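Folding Flatwork: A Conversation With the Linen Room Supervisor at Trivberg

Trivberg supplies table linen, kitchen towels and bar cloths to restaurants and small hotels. Pieces come back, go through the wash, and pass across a folding table before they are stacked and wrapped. The supervisor of the linen room has worked at that table for 20 years and now writes the folding instructions used there. We spoke on February 26, 2019, between the morning and afternoon loads. The supervisor asked to be identified by job only.

The first subject was the lengthwise fold, the starting point for nearly every towel and runner that leaves the building. The method is short. The cloth goes down flat with the long side facing the worker. The two far corners are lifted and brought toward the near edge, and the upper layer is set down so that its edge lies parallel to the lower one.

"Parallel matters more than flush," the supervisor said. "New people want the two edges to meet exactly. On a towel that has been washed many times the edges are no longer the same length. If you force them together you get a twist in the middle, and the twist goes into every fold after that."

The instructions therefore allow a margin. A strip of the lower layer may show along one long side, provided it has an even width from one end to the other. A strip that tapers means the cloth was set down at an angle, and the piece is opened and started over. The supervisor does not permit correction by tugging one corner.

"Tugging moves the top layer and leaves the bottom where it was. You have hidden the fault. Open it up. It takes less time than people think."

Asked why the cloth is held at both ends, the supervisor described the alternative. A worker who holds only the center of a long cloth and sweeps outward with the palms will push the slack toward the ends. The ends then flare. Holding the ends and applying a light, level pull takes slack out of the middle first. The pull should stop as soon as the near edge runs straight. Past that point the fabric narrows where it is held and the corners lose their shape.

"You can see it at the hand. The cloth bunches to a point. That is too much pull or too much cloth in the grip. Take less cloth. Take the corner and a little of the hem."

Small wrinkles across the middle are accepted at this stage. They are smoothed once, with a flat hand moving from the crease to the open side, and then left alone. Repeated smoothing is discouraged in the written instructions, and the supervisor has crossed out an older paragraph that called for three passes.

The conversation turned to the table. The linen room formerly used a steel bench with a raised rim. It was replaced in August, two summers ago, with wooden tops bought from Ferraro, a dealer in used shop furniture. The reasons given were practical. Steel was cold to lean on and let a light cloth slide. A smooth wooden surface gives slightly more hold, and the rim had been in the way of long pieces that need to hang over the side before folding.

"On steel you had one hand working and one hand stopping the cloth from leaving," the supervisor said. "On wood you put it down and it stays down. It still moves when you want it to."

There are conditions. The top has to be sealed, since bare wood raises fibers that catch in a loose weave. It has to be wiped with a barely damp cloth at the start of the shift and allowed to dry fully. Wax is not used. An early experiment with a furniture wax left marks on a batch of white napkins, and they were sent back through the wash twice before the marks came out.

The supervisor also had views on grain. A top with long horizontal lines gives the worker something to line up against. The cloth is laid with its near edge along a line, and any drift is easy to see. Arched or looping figure in the wood is less useful as a guide, and on tops where the pattern wanders the instructions tell the worker to use the far edge of the table as the reference.

"Some of them picked a pretty table and then complained their folds were crooked. They were following the curve. Look at the table edge. The table edge is straight."

Color came up in the same connection. Most of the stock is white, and white on brown is easy to read. The pale colors are also good. The supervisor singled out light green, ordered by a few of the restaurants for kitchen use, as the easiest cloth to teach with. Shadows show in the creases and the worker can tell one layer from the next without touching it. Dark navy was named as the worst. On navy the second layer cannot be seen, and the check has to be done with the fingertips.

We asked for the full sequence for a long towel. The supervisor gave it from memory. The cloth is shaken once and laid flat, hem side down. The first fold is lengthwise. The long strip is then leveled by holding both ends. The ends are brought to the center, left first, with a gap between them the width of two fingers. The final fold closes over that gap. Without the gap the closed bundle is thicker on one side than the other, and stacks built from such bundles lean.

"A stack that leans at 8 pieces falls at 20," the supervisor said. "We stack in 20s. So the gap is in the instructions."

Runners are handled differently. They stay as a long narrow strip after the lengthwise fold and are rolled from one end. The rolling has to start with a squared end. If the end is rounded or pulled to one side, the roll grows into a cone. The supervisor keeps one such cone on a shelf above the supply cabinet and shows it to new staff on the first day.

The linen room handles 3000 pieces on a full day. The heaviest single order on record was 829 napkins for one hotel, all requested in a square fold with the logo up. The supervisor remembered it without pleasure. The logos had been sewn at different distances from the hem, and a fold that centered one put the next one off to the side. In the end the staff folded to the logo and let the hems fall where they fell. The hotel had no objection.

On fabric, the supervisor prefers a cotton and linen mix over pure cotton for anything that will be folded narrow. Pure cotton springs back at the crease. The mix lies down. The current supplier is Curkby, and the supervisor had one complaint, concerning hem thread. The thread shrinks more than the cloth it holds, and after a number of washes the long edge takes on a slight wave.

"It is a small wave. A customer will not see it on the shelf. We see it at the table, because the top edge wanders and the fold line does not. You fold by the line and ignore the edge."

A change of thread has been requested. In the meantime the instructions say that a wavy upper edge is acceptable if the crease is straight and the lower edge is straight. A second layer showing as a narrow band behind the first is also acceptable. A band visible on the side that faces the customer is not.

The folding table is also where pieces are inspected, and we asked whether the two jobs interfere. The supervisor thought they belonged together. The hands are already on both ends, and a thin spot or a pulled thread is felt during the leveling step. Stains are looked for when the cloth is first laid flat. Rejected pieces go into a bin on the left of the worker and are sorted at the end of the shift. Some are washed again, some are cut down for cleaning rags, and the rest are sold by weight to Murko.

Training takes one week. For the first two days a new worker does only the lengthwise fold and opens every piece again afterward. The supervisor admitted that this is unpopular. It was introduced after a period when new staff learned the whole sequence on the first morning and repeated the same errors for months.

"If the first fold is wrong, the last fold cannot be right. I would like them to be bored with the first fold. When they are bored they stop pulling at it."

Speed is not measured during that week. Later it is recorded by the stack, and the figures are kept in a notebook at the end of the table. The supervisor does not post them on the wall.

Our last question concerned folding at home, and whether any of this applies to a kitchen drawer. The supervisor said the lengthwise fold does, as does the two-finger gap. A counter is usually too short for the leveling step, and a dining table is better. The cloth should be completely dry. A towel folded with damp hems will dry with the crease set in the wrong place, and it will try to go back to that crease every time it is folded until the next wash.
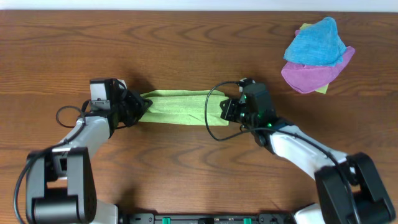

The supervisor's own towels are folded in thirds, to fit a shallow drawer beside the stove. Thirds are not covered in the Trivberg instructions. For those, the advice was to turn the near side in first, bring the far side over it, and keep the second crease a little short of the first edge so that the cloth underneath has room to lie flat.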